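Public Sector Buying Forum > Hardware and Software Schedules > Is a reseller's contract price ever the best price?

Thread started by rsevcik
Replies: 14 (showing all)

rsevcik
I handle equipment buying for a mid-size county. We were told at our May budget meeting that from now on all desktops, monitors and small electronics should go through a reseller with a negotiated government schedule, because the pricing is "already vetted." The reseller being pushed on us is Jultley. They have a nice catalog and a phone number for every branch of government you can think of.

I priced out 30 desktops with three-year coverage. The schedule price came to $411 a unit before the coverage. I then called a regular commercial dealer, said nothing about being a county, and got a lower number on the same configuration. What exactly am I getting for the word "schedule"?

Not trying to start a fight. I would like to hear from people who have bought this way for a few years.

Romana Ševčík

deskside_dinesh
You are getting a contract vehicle. That's it. It means somebody already did the competition and the terms, so you don't have to put out your own bid. It was never a promise of the lowest price on the internet. Schedule prices are ceilings. Ask for a discount off them in writing, every time, even for a small order.

malsha_a
What Dinesh said, but I would go further. I've stopped believing the "ceiling" talk too. We asked for a discount four times last year and got the same sentence back four times, something about manufacturer pricing being firm. If the ceiling is also the floor, it's just a price.

deskside_dinesh
Did you ask one reseller or several? If you send the request to one company they know it.

malsha_a
One, the first two times. Three, the last two. Two of the three never answered.

svidal_purchasing
I worked the reseller side for a while (a different company, not Jultley) and I'll tell you how this looks from over there. A request for 30 desktops is fine. A request for 30 desktops where the buyer has already typed in the exact part number, the exact warranty code and "brand name only" is a request where the manufacturer has usually registered the deal with one partner. The other two have nothing to offer you. They aren't being rude. They just can't win, so they don't spend the hour.

Write it as "or equal" and list what you need. You'll get answers.

malsha_a
"Or equal" is how we ended up with 200 keyboards that had the enter key in the wrong shape. I take the point but there's a cost.

svidal_purchasing
Then say what shape you want the enter key. I'm serious. List it.

rsevcik
OK, that part is useful. My request did have the exact part number in it, because our desktop people gave it to me that way.

Second question. Does anybody here trust the open market line items? My quote has docking stations and cables on it marked "OM" and those are the ones that look padded to me.

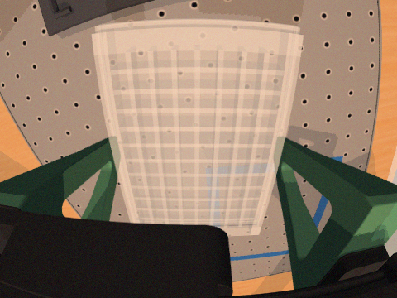 Open market items on a schedule quote

sunil_n
Moderator here. I split this off with its own heading so people can find it later, but I'm leaving it in the same thread.

Romana, OM means the item is not on the contract. They can quote it alongside the contract items but none of the vetting applies. You are supposed to treat those lines as if they came from any store. For us that means separate quotes once they add up to more than our small purchase limit. Check what yours is.

Sunil Nanayakkara

quietbidder
I don't agree that it's that clean. Our auditors only ever looked at the total. If the quote had a contract number at the top, it passed. I have seen quotes where the contract part was one monitor and everything below it was OM.

sunil_n
That your auditors didn't catch it doesn't make it allowed. I wouldn't want my name on that order.

quietbidder
Neither would I, and it wasn't. I'm saying the system doesn't check, so don't tell new people the system checks.

deskside_dinesh
Both of you are right and it's the buyer who gets stuck. Ask for OM items on a separate page. If the rep says the quoting software can't do it, ask for two quotes. I have never met quoting software that couldn't make two quotes.

svidal_purchasing
It can. The rep doesn't want to because the shipping gets charged twice and then you call to complain about the shipping. But yes, it can.

And look hard at cables, adapters and mounts. The margin on a desktop is thin. It has to come from somewhere and it comes from the stuff you don't look up.
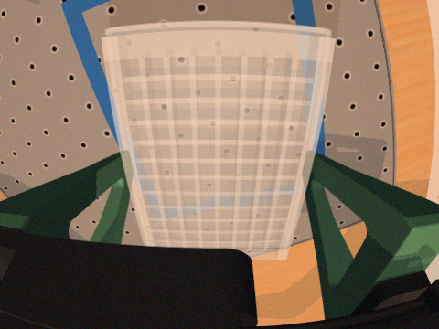 Page 2 of 2

rsevcik
Back with an update since I hate threads that just stop.

I asked Jultley for two quotes. The rep was polite and had them to me by 3 in the afternoon. The contract quote did not move. The OM quote came back with different cables on it, cheaper ones, and no explanation of why the first set was on there. I didn't ask for different cables. Make of that what you like.

I also sent the "or equal" version to Clendine and Hamdan. Clendine answered with a machine I would accept and a lower unit price. Hamdan sent me a form asking me to describe my "modernization goals" and I closed it.

malsha_a
Hamdan's form goes to a marketing list. We filled it out and got calls for months. Write to the contract contact listed on the schedule itself, never to the address on their front page.

Was the Clendine machine truly the same class, or the kind of "equal" where the memory can't be expanded?

rsevcik
Same class as far as I can tell. Memory is in slots. The power supply is smaller. Our desktop people are grumbling about the power supply and I haven't decided if the grumbling is real or if they just like the other brand.

deskside_dinesh
Speaking as desktop people: sometimes it's real. If nobody there adds graphics cards, the smaller supply won't matter. If GIS or the sheriff's video folks get one of these and want a card put in next year, it will. Ask who the 30 are for.

More important to me would be drivers. One model means one image to maintain. Mixing in a second brand to save a little on the unit price can eat the savings in labor, and labor never shows up on the quote.

malsha_a
See, this is the argument I hear every single year and I've never once seen a number attached to it. How much labor? We run two brands. The second one took a couple of afternoons to set up and after that it was fine. "Standardize on one vendor" is very convenient for the one vendor.

deskside_dinesh
We run four, left over from different grants, and it is not a couple of afternoons. It's a dock that won't wake up on one model after every firmware update. I can't give you a number because our ticket system doesn't record brand. I admit that's weak.

malsha_a
Thank you for admitting it. Most don't.

svidal_purchasing
Romana, before you sign with anyone, three things to get in writing.

Who handles the warranty call. With some resellers you call the manufacturer. With others you call the reseller, who opens a ticket with the manufacturer, who sends it back. You want the first kind.

When the coverage starts. Ship date or the day you put it on a desk? If the boxes sit in a warehouse all summer you lose that time.

What happens if the model is discontinued between order and delivery. The usual language lets them swap in a "comparable or better" unit without asking. Cross that out and make them ask.

quietbidder
They'll say the terms are fixed by the contract and can't be crossed out.

svidal_purchasing
The contract terms can't be. The substitution language is nearly always the reseller's own page stapled on the back. Read which one it is.

rsevcik
Checked. Jultley's is on their own page, with their logo. Clendine's quote doesn't mention substitutions at all, which I don't love either.

Last one from me. Someone in our finance office wants us to run everything through Ploreck, the ordering portal, because it "compares all schedule holders automatically." Any experience?

quietbidder
It compares the ones that pay to be in it.

sunil_n
Do you have something to back that up? I don't want that sitting here as fact if it's a guess.

quietbidder
Fair. What I know is that I searched for a monitor I had already bought from a small schedule holder and that holder did not show up. I asked support why and was told "participation varies by partner tier." I read that as paying. You could read it some other way, but I can't think what it would be.

sunil_n
OK. That's better, leave it like that.

For what it's worth we use Ploreck for toner and paper and it's fine for that. Search is slow. I would not use it for 30 of anything without calling around too. The results sort by "recommended" when you open the page, and you have to change it to price each time because it won't remember.

malsha_a
Also check that the price in the portal matches the schedule price list. Ours was off on two items, higher in the portal both times. They fixed it when I wrote in. I never did hear what happened to people who ordered before I wrote.

deskside_dinesh
Print the price list page and put it in the purchase file. Date on it. Takes a minute.

rsevcik
Doing that now. I'm going back to Clendine for the substitution language and asking them to match the original power supply — if they can do it under the Jultley price I'll order from them, and if they can't I'll go back to my boss and ask what we think we're paying for. I still don't see that "vetted" means much for a county our size.

svidal_purchasing
Ask them for the price with delivery to each building too, if you have more than one. The quote will assume a single dock.

rsevcik
We have four buildings and one of them has no dock. Adding it to the list.

sunil_n
Leaving this open. If anyone has bought from Clendine on a schedule and had a warranty claim, please post how it went, good or bad.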